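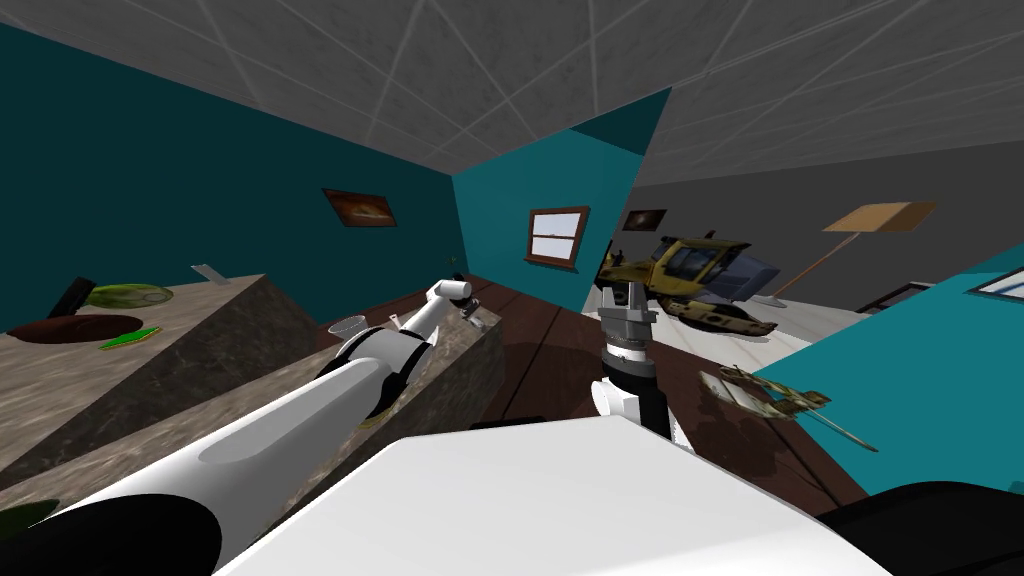
4주차의 주제는 작업 공간의 정의와 양팔 간섭 검사이다. 3주차까지 각자 완성한 URDF는 링크 길이, 관절 한계, 관성값만 채워져 있고 주변 환경이 비어 있으므로, 그 상태로 계획기를 돌리면 카운터를 관통하는 경로도 유효한 해로 나온다. 이번 주부터는 실내 모델을 불러온 상태에서만 계획을 수행한다. 대상 물체의 배치도 조건에 포함된다. 예컨대 대리석 카운터 블록의 모서리 가까이에 놓인 투명한 유리잔은 충돌 형상으로는 단순한 원통이지만, 실제 깊이 센서에서는 점군이 거의 잡히지 않는다. 시뮬레이션의 깊이 버퍼는 렌더러 설정에 따라 유리를 불투명체처럼 반환하기도 하므로, 두 경우를 구분해서 기록할 것.

4.1 준비물과 버전

공용 작업장 Losow의 2번 작업대를 기준으로 한다. 집에서 작업하는 수강생은 전원 장치와 비상 정지 스위치를 따로 갖추어야 하며, 비상 정지 없이 팔에 전원을 넣는 것은 금지한다. 제어 보드는 Hyun 보드, 시뮬레이션 환경은 Jorance를 쓴다. 펌웨어와 시뮬레이션 쪽 관절 이름이 다르면 변환표를 먼저 만든다. 변환표는 텍스트 파일 하나로 충분하고, 저장소의 config 폴더에 둔다.

관절 이름 규칙은 다음과 같다.
왼팔: L_j1부터 말단 방향으로 증가
오른팔: R_j1부터 말단 방향으로 증가
그리퍼: L_grip, R_grip (열림이 양의 방향)

지난 기수의 Rūta Juška가 작성한 변환 스크립트가 저장소에 남아 있다. 그리퍼 부호가 현재 규칙과 반대이므로 그대로 쓰면 닫기 명령에 손가락이 벌어진다. 수정본은 Domenica Grabner의 브랜치에 있다.

4.2 좌표계

기준 좌표계는 본체 바닥 중심에 둔다. x축은 전방, y축은 좌측, z축은 상방이다. 팔 베이스 좌표계는 본체 좌표계에서 고정 변환으로 정의하고, 손목 카메라 좌표계는 마지막 링크에서 고정 변환으로 정의한다. 카메라 좌표계는 광축을 z로 잡는 관례를 따르므로 링크 좌표계와 축 방향이 다르다. 변환을 한 번에 쓰지 말고 회전과 병진을 분리해서 적는다.

흔한 오류 두 가지를 적어 둔다. 첫째, 오일러 각 순서를 문서에 쓰지 않는 경우. 제출물에는 순서를 반드시 명기한다. 둘째, 카메라 장착 각도를 도면값으로만 입력하는 경우. 출력물 브래킷은 체결 토크에 따라 각도가 달라지므로, 실물에서는 체커보드로 다시 측정한 값을 쓴다.

4.3 충돌 형상

시각용 메시를 충돌 검사에 그대로 쓰지 않는다. 전완은 캡슐, 손목은 구, 그리퍼 손가락은 직육면체로 근사한다. 손가락이 납작한 판 형태이면 직육면체 하나로 오차가 작다. 근사 형상은 원래 메시를 완전히 포함해야 하고, 여유는 9 mm로 통일한다. 카운터는 상판과 몸체를 합쳐 하나의 직육면체로 두어도 무방하나, 상판이 몸체보다 돌출된 모델에서는 분리한다. 상판 아래로 손목이 들어가는 자세를 검토할 때 결과가 달라진다.

자기 충돌 검사에서 인접 링크 쌍은 제외한다. 제외 목록을 자동 생성기로 만들었다면 결과를 눈으로 확인해야 한다. 생성기는 무작위 표본에서 한 번도 충돌하지 않은 쌍까지 제외하는데, 양팔 구성에서는 왼쪽 전완과 오른쪽 손목이 이 조건에 걸려 빠지는 일이 있다. 지난 기수에서 Tadeo Saavedra의 팔이 실물에서 맞부딪힌 원인이 이것이었다. 손목 커버가 깨졌고 감속기는 교체했다.

4.4 손목 시점에서의 접근

물체를 위에서 집는 경우 접근은 세 구간으로 나눈다. 사전 접근점까지의 이동, 직선 하강, 파지. 직선 하강 구간에서는 손목 카메라 영상이 유일한 보정 수단이다. 하강 시작 전에 두 손가락을 최대로 벌리고, 손가락 사이 간격의 중심이 영상의 어느 화소 열에 대응하는지 미리 구해 둔다. 이 값은 그리퍼를 재조립할 때마다 바뀐다.
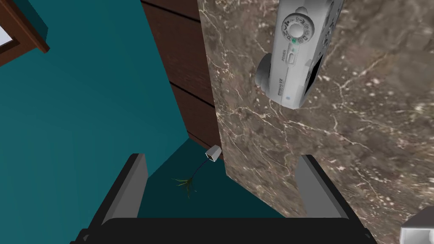 보정량은 화소 오차에 높이를 곱하고 초점거리로 나누어 얻는다. 초점거리는 화소 단위로 쓰며, 실습용 설정값은 371이다. 높이가 300 mm이고 화소 오차가 43이면 횡방향 보정량은 43 × 300 / 371, 즉 34.8 mm가 된다. 이 식은 카메라 광축이 작업면에 수직이라는 가정에서만 성립한다. 광축이 기울어진 장착에서는 작업면의 평면 방정식을 세우고 화소 광선과의 교점을 구해야 한다. 유도는 부록 B에 있다.

높이는 작업면의 것이 아니라 물체 상면의 것을 넣는다. 납작한 물체에서는 차이가 작지만 잔이나 그릇에서는 파지 실패로 이어진다. 높이를 하강 중에 계속 갱신하지 않으면 후반부에서 과보정이 발생한다. 갱신 주기는 제어 주기와 같을 필요가 없고, 영상 한 장이 들어올 때마다 한 번이면 된다.

작업면이 석재 무늬나 나뭇결처럼 질감이 강한 경우 윤곽 검출의 임계값을 올려야 한다. 무늬의 밝은 선이 물체 경계로 잡히기 때문이다. 임계값을 올리면 흰색 소형 물체의 음영 쪽 경계가 사라질 수 있으므로, 색상 분할 결과와 겹치는 영역만 남기는 방법을 권한다.

4.5 양팔 간섭

두 팔이 같은 카운터 쪽으로 뻗는 작업에서는 시간 분할을 우선 적용한다. 한쪽 팔이 공유 영역에 들어가면 다른 쪽은 대기 자세를 유지한다. 공유 영역은 본체 좌표계의 직육면체로 정의하고, 진입과 이탈을 잠금 변수 하나로 관리한다. 동시 동작은 6주차 이후에 다룬다.

대기 자세를 팔이 완전히 접힌 자세로 두면 손목 카메라가 본체를 향하여 아무 정보도 얻지 못한다. 팔꿈치를 굽힌 채 그리퍼를 위로 향하게 두는 자세도 허용하되, 이 경우 손가락 끝이 상대 팔의 전완 궤적과 겹치지 않는지 검사한다. Edivaldo Assunção의 과제 파일에 두 대기 자세의 관절값이 모두 들어 있다.

잠금 변수는 정상 종료 때만 해제되는 것이 아니다. 계획 실패, 통신 단절, 비상 정지의 각 경우에 어떤 상태가 되는지 상태도에 표시한다. 비상 정지 후에는 잠금을 자동으로 풀지 않는다. 사람이 팔 위치를 확인하고 수동으로 푼다.

4.6 실물 전환 절차

시뮬레이션에서 경로 전체의 충돌 검사를 통과한 파일만 실물로 옮긴다. 첫 실행은 물체 없이, 속도 제한을 걸고, 한 팔씩 진행한다. 옆 사람은 정지 스위치에 손을 올려 둔다. 관절 전류가 시뮬레이션의 토크 추정과 크게 어긋나면 케이블 걸림부터 확인한다. Redville에서 가공해 온 베이스 판은 체결 구멍이 구형 도면 기준이므로 와셔를 추가해야 수평이 나온다.

과제

가. 자신의 URDF에 충돌 형상을 추가하고 제외 링크 쌍의 목록을 제출한다. 자동 생성된 항목과 직접 추가한 항목을 구분한다.
나. 카메라가 수직이 아닌 경우의 횡방향 보정식을 유도한다. 기울기가 영일 때 4.4의 식으로 환원됨을 보인다.
다. 공유 영역 잠금의 상태도를 그린다. 형식은 자유이며 손으로 그려도 된다.

제출은 저장소의 week4 폴더로 한다. 변환표가 빠진 제출물은 채점하지 않는다. 2번 작업대 사용 신청은 Gil-soo Lim에게 하고, 7월에는 오후 6시 이후에만 배정된다.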